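Guides > Laundry > Bright colors

How to wash bright clothes so they stay bright

4 comments · 528 shares

Quick version for people standing at the machine right now: cold water, inside out, short cycle, no dryer. Rest is detail.

1. Sort properly
Not just lights and darks. You want a third pile for brights — reds, oranges, yellows, anything you'd spot across a parking lot. If the pile is tiny, wait a few days. New stuff goes alone the first 2 washes, no exceptions.

2. Test for bleed
Dab a hidden seam with a wet white rag. Press, count to thirty, look. Color on the rag means it's a runner. Runners get washed by themselves or in the sink.
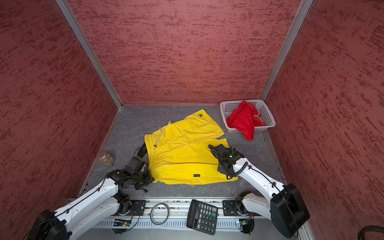

Yellow is the one I get the most mail about. It doesn't bleed much but it picks up everything, and a dingy yellow is hard to bring back. With shorts like the bright yellow pair, lay them flat first and check the waistband and the leg openings, thats where sunscreen and sweat sit. Rub in a little liquid detergent, leave it ten minutes, then wash. Don't use chlorine bleach, even on a small spot.

3. Load and soap
Drum two-thirds full, max. Less detergent than the cap says if your water is soft. I use Gemavel liquid, whatever you've got is fine as long as it says color safe and has no optical brighteners. Powder can leave streaks in cold water so disolve it first. Zippers closed, drawstrings tied, pockets emptied (check the little inside one too).

4. Cycle
Cold. Delicate or quick. Spin on medium — I had the Adeck set to full spin for years and wondered why all my cotton came out creased.

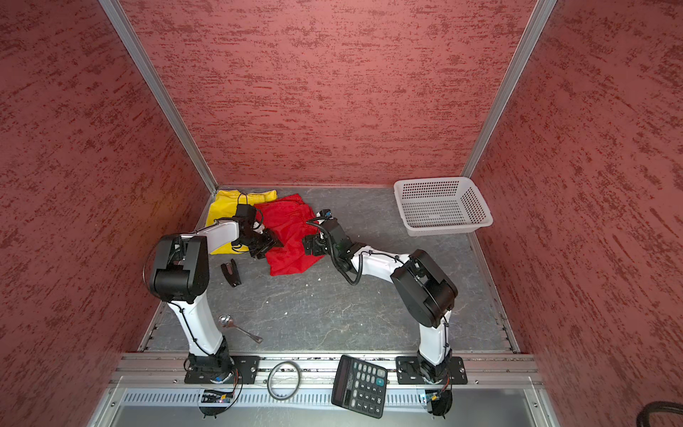

Get it out as soon as the cycle ends. Wet brights sitting in a heap is how you get transfer, even with stuff that passed the rag test. If something did pick up color, do not dry it. Rewash right away, cold, with an oxygen cleaner made for colors. Works most of the time if you catch it early.

5. Drying
Shade, inside out. Direct sun fades red fastest in my experience, then purple. Indoors on a rack is fine, window open. If you must tumble, low heat and pull it out slightly damp.

6. Put away
Fully dry, folded, closed drawer. Open shelf by a window will fade the fold lines, seen it on beach towels.

Vinegar in the rinse? Doesn't set modern dye. Same with salt. Skip both.

4 comments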